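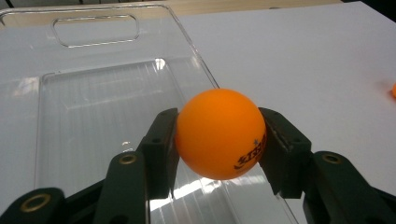
Gethin stamp sets sell out before lunch

The January re-release of the Gethin alphabet stamps lasted 16 minutes on the Prikingate website, which is four minutes longer than last year, so call it progress.

Owner Nerys Bevan had put 500 sets aside, one per customer. Several customers have since discovered cousins.

The matching dies are still in stock, should you enjoy cutting out letters you can't stamp. A second run is on order from Baklow and will ship in autumn, in the same grey tin. The ampersand, missing from the first run, has been added.

Eluned Rosser's card class will go ahead on Saturday using the old alphabet. Bring your own ink pads and a black marker for the Q, which has never printed properly.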